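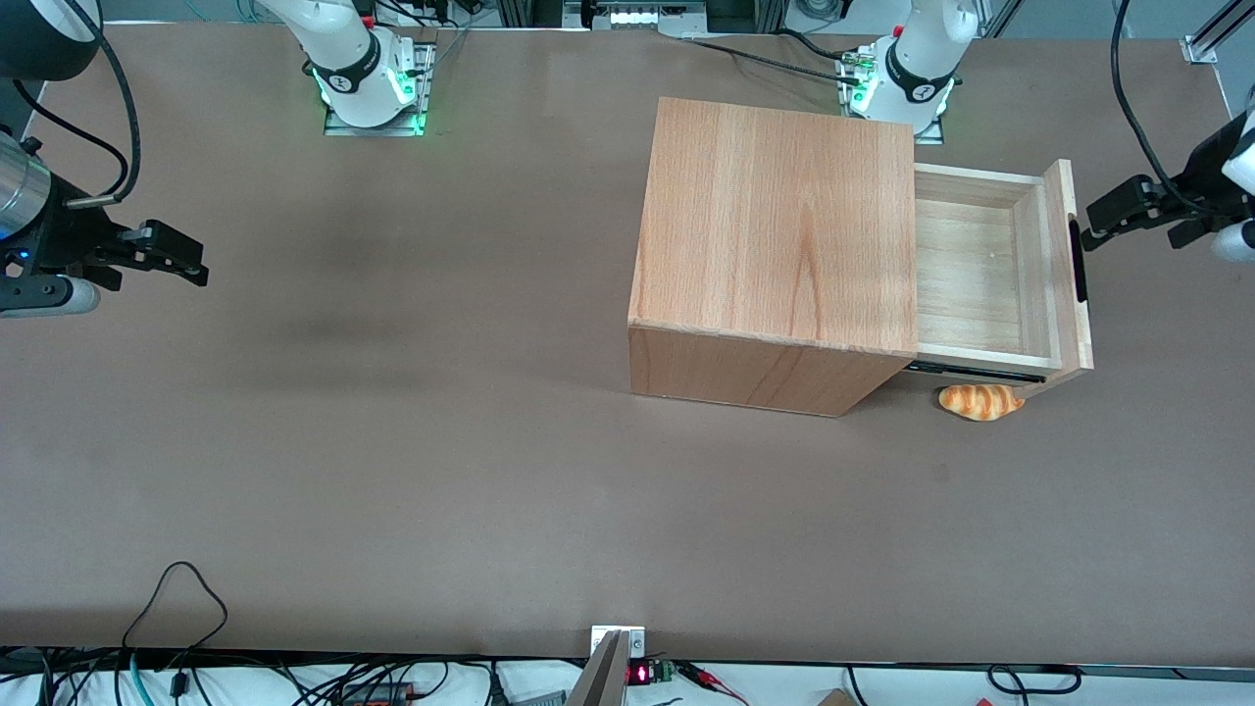 Min-kyu Ham
Home and Workshop Editor

I've had more letters about sticking drawers than anything else this August, so let's get stuck in (sorry). Warm, muggy weather makes timber swell, and a drawer that ran sweetly in spring will suddenly need both hands and a foot against the cabinet.

Before you reach for the sandpaper, wait for a dry spell if you possibly can. I once planed a good slice off the side of my mother's sewing drawer in the middle of a wet summer, very pleased with myself, and by winter it rattled about like a pea in a tin. It still does!

First job is to take the whole drawer out and empty it. Turn it over and look along the bottom edges of the sides. Anywhere that's shiny or darker than the rest is where it's rubbing. If you can't see anything, scribble along the edges with a soft pencil, slide the drawer in and out a couple of times and look again where the pencil has smudged.

Now rub those spots with a plain white candle. Press quite hard, and do the runners inside the cabinet too. An old stub is fine, and so is a dry bar of soap, though soap can draw damp over the years and I've gone off it. Please don't use cooking oil. It goes gummy, it smells, and it gets on your jumpers.

If wax doesn't cure it, sand only the marked places. I start with 120 grit wrapped round a cork block, then finish with 300, which leaves the wood lovely and slippery. A few strokes, try the drawer, a few more strokes. Then wax again.

Wobbly drawers are a different matter and it's usually the joints. Knock the loose corner apart gently with a mallet and a scrap of wood, scrape off every bit of the old glue (a blunt chisel is good for this), put fresh wood glue in and clamp it overnight. Measure corner to corner both ways before you walk off and leave it. The 2 figures should match, and if they don't, nudge the clamps until they do.

For musty drawers I wipe the inside with a cloth wrung out in white vinegar and water, half and half, and stand them somewhere airy out of the sun. A saucer of bicarb left in for a week helps as well. Lining paper goes in last, cut a whisker small so it doesn't ruck up at the back.

Next month I'll be on to squeaky hinges, so do send me your worst ones.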